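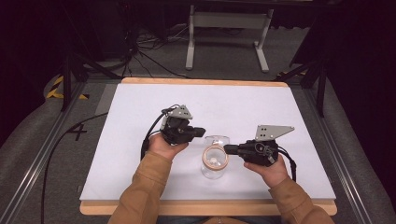

To: Semley Allotments and Gardens list
From: Samira Sabbagh
Subject: Re: Water supply at the Osamside plots, winter arrangements

Dear members,

Thank you to those who wrote in after the notice that went out with the November circular. Several of the replies raised the same points, and it seems best to answer them once, on the list. I have quoted the message from Philomena Agbenyega in part below, as it sets out the main questions clearly.

The standpipes at Osamside will be turned off at the stopcock for the winter, as in previous years. The date will be posted on the gate. Members who keep hens on the upper plots will continue to have the use of the tap beside the site hut, which is lagged and has its own valve. That tap is for filling cans and drinkers. Hoses may not be fixed to it during the winter months, and any hose found on it will be taken off and left in the hut.

On 3 occasions last winter the hut tap was left running overnight. The path below it froze and the lower gate could not be opened until the afternoon. Members are asked to check the tap before leaving, including when they have not used it themselves.

Philomena Agbenyega wrote:

> I have read the notice and I am content with the date, but it does
> not say what is to happen to the dipping tanks. Last year they were
> left full and the one by the Candberg boundary split along its base.
> If they are to be drained, I should like to know who is to do it and
> where the water is to go, as my plot is the lowest on that side and
> took most of it the time before.
>
> The notice also says that the repair to the main pipe has been put
> back to the spring. We were told in the summer that it would be done
> before the frosts. Plots 34 to 40 have had very poor pressure since
> the dry spell and some of us have been carrying water from the far
> end. I do not wish to be difficult, but an explanation would be
> welcome.

With regard to the tanks, they will be drained this year. Each has a plug at the foot, and the water will be let out slowly over several days into the ditch on the Candberg side, by way of a length of pipe, so that it does not run across the lower plots. Chathurika Siddiqui has agreed to oversee this. Once a tank is empty its lid should stay on. Please do not refill the tanks from the hut tap.

The split tank will not be repaired. A replacement holding 300 litres has been ordered and will be put in when the supply is turned back on. It will stand a little further up the path than the old one, on slabs, and the holder of the neighbouring plot has given consent to this.

As for the main pipe, the delay is a matter of cost and of access. The quotation accepted in the summer came to £3190 and covered the stretch from the road to the second standpipe. When the ground was opened for a trial hole, the pipe was found to lie deeper than the old plan shows, and to pass under the hedge. The contractor, Saab, has since asked to revise the price. We have not yet agreed the new figure and do not think it right to begin digging until we have. Members should have been told of this sooner, and I apologise for that.
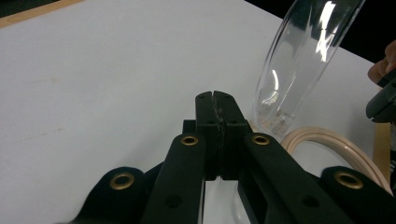 Joelle Abou Jaoude has asked that the trench, whenever it is dug, should keep clear of the asparagus bed at the top of plot 36, which took her four years to establish and cannot be moved without losing it. She would rather give up the strip of grass on the other side for the season. That offer has been passed to the contractor with our thanks, and the line of the trench will be marked with canes before any work starts so that all plot holders can see where it is to go.

Other members along the route should write to me by the end of the month if there is anything planted or built within a spade's length of the path. Fruit bushes can be lifted while they are dormant, and help can be arranged for those who need it. Sheds and cold frames standing on the path itself will have to be moved by their owners.

There will be no increase in the water charge this year. Whether there is to be one next year depends upon the revised quotation, and it will be put to the annual meeting in the usual way.

Questions about the tanks should go to Chathurika Siddiqui. Questions about rents and keys should go to Ruba Moussa, who also has a small number of spare keys to the lower gate, on payment of the deposit.

Yours sincerely,

Samira Sabbagh
Secretary, Semley Allotments and Gardens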